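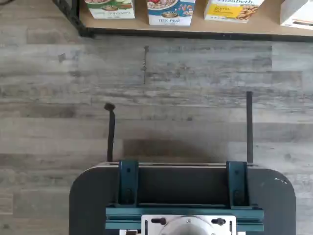 D. Oláh
Staff writer, home and money

Filed under: Moving & Storage

Print | E-mail

08/02/2020

OK so we moved! Gastard to Nillenness, 465 miles, and I have a lot of thoughts, so this is going to be a long thread (sorry to everyone who follows me for tomatoes).

First thing, get your quotes in writing. The one on the phone was very friendly and very low. The one that showed up in my inbox said $2,480, with a line for stairs. We were on the ground floor.

I wrote back and asked them to take the stairs off. They took the stairs off and added a "long carry" fee. At that point I rented a truck from Panus and bribed my brother-in-law with ribs.

Truck tip: go one size bigger than the website tells you. The website thinks you own a bed and a lamp. It has never met my husband's records.

Records go in SMALL boxes. Books too. I knew this and still packed a giant box of cookbooks, and it had to be unpacked in the driveway in front of the new neighbors.

Start with the room you use least. For us that was the dining room, which took a whole evening all by itself because apparently I own gravy boats. Plural.

Label the side of the box and skip the top! Once they're stacked you can't see a single top. Room first, then what's in it. "Kitchen, baking." "Kitchen, junk drawer." "Kitchen, other junk drawer."

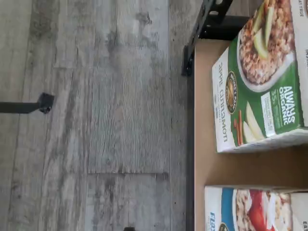 Also, change your address with the pharmacy before you go. I did the bank, the post office, the car insurance and two magazines I don't even read, and forgot the one place that has the dog's thyroid pills.

The drive: we did it in one day and I wouldn't do that again. The truck does not like hills. I was behind it in the car with the dog and a peace lily, doing 48 the whole way up, with a line of very patient people behind me.

Pack a first-night bag like you're going to a motel. Sheets, phone chargers, toilet paper, coffee, a mug, scissors. I put in everything except the scissors, so we opened the first box with a house key.

Someone asked what it came to in the end. Truck, gas, pads, tape and ribs was a lot less than the quote, but my back has filed its own invoice. If you have a piano or bad knees, pay the movers.

Things I gave away and already miss: the big stockpot, the step stool. Things I hauled all this way and should have given away: every single extension cord.

More this week once the internet guy comes. He's coming between 8 and 5, so you know, any minute. If anybody in Nillenness has a line on a decent bagel, my replies are open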